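Cutting back on coffee, week whatever

Thu 15 January

Quick one tonight, I have to be up early and the laundry is still in the machine.

So. Coffee. For anyone new, I was at five or six cups a day by the end of last summer, started at the office and then just kept going at home. Not sleeping great. Cranky by four. My July self thought iced didn't count. It counts.

The plan was simple. 2 cups a day, none after lunch, no exceptions. The plan lasted until the Tuesday. Then I made a new plan which was the same plan but with tea in the afternoon, and that one has more or less stuck.

What I did wrong the first time

Went too fast. Headache like a brick behind my left eye, three days of it. Snapped at the guy at the post office over a stamp. Went back the next day and apologized, he didn't remember me, somehow worse.

Also I kept the big mug. Two cups out of the big mug is four cups. I knew this. I measured it anyway, stood there with the measuring jug like I was going to get a different answer. The big mug now lives on the top shelf behind the blender.

What I'm drinking now

Mornings, the Venmont dark roast, same as always. Not giving that up. I tried the Venmont half-caf for a bit and it tasted like the box it came in, so the rest of that bag is going in the garden when the ground isn't frozen.

Second cup is around ten-thirty. This one I've gotten fussy about. I grind it by hand in the little Trorell grinder which takes roughly 90 seconds and makes my wrist ache, and I think the aching is part of why it works. You don't do that a third time for fun.

Afternoons are tea. Hou green if I'm being good, with the water a bit off the boil or it goes bitter. Regular black with milk if I'm not. Yes it has caffeine, I know, please don't email me, I've had the emails. It's less. Less is the whole idea.

Evenings, nothing hot until after dinner and then mint or the Astov rooibos. Took me 3 boxes to like rooibos. First box I thought it tasted like a pencil. Now I get annoyed when we're out of it.

Has it helped

Sleep, yes. Definitly. I'm not going to pretend I leap out of bed but I'm not lying there at one in the morning composing replies to people from high school either.

Mood, some. Four o'clock is still four o'clock.

Money, a little. I was buying one on the way in and one on the walk at lunch, and I quit the lunch one completely. Haven't added it up. Don't want to know what last year came to.

The thing I miss is the going and getting it. Standing in line, the noise of the place, ten minutes of not being asked anything. I've tried to get that back at home by doing the afternoon tea properly — kettle, pot, the good cup, sit down at the table with it and leave the phone in the other room. Works maybe half the time. The other half I drink it standing at the sink reading the back of a cereal box.

The tray helps. I resisted getting one for ages, seemed like something for people with matching towels. But I carry everything over in one trip now and the pot doesn't leave rings on the table, and when it's all on there I'm more likely to sit down. Light wood with a dark rim. I wipe it down right after or the tea gets in the corners. 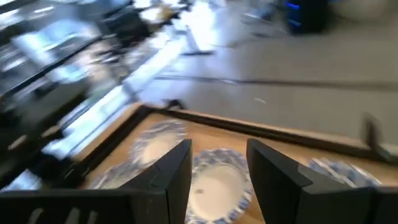

Stuff people asked last time

Decaf: tried it, two brands, both fine with milk and sad without. Might go back to it in the spring.

Cold turkey: no. See brick, above.

Does soda count: yes. I was also lying to myself about that one. Down to weekends, and it's mostly gone flat by the time I get to it becuase I buy the large bottle.

Chocolate: leave me alone.

Weekends in general are harder. No schedule, late breakfast, and then it's past noon and I've only had one and is that second one allowed or not? Current ruling is it's allowed until one. Ruling may change.

Next thing to sort out is travel, I've got a long drive coming up at the end of the month and gas station coffee is sort of the only good bit of that drive. Thinking a thermos of tea and one coffee at the halfway stop. If anyone has a thermos that doesn't make everything taste of soup, tell me which one. Mine has been soup since I got it and I have never once put soup in it.

Okay, dryer time. Comments are open again, I think I fixed the login thing.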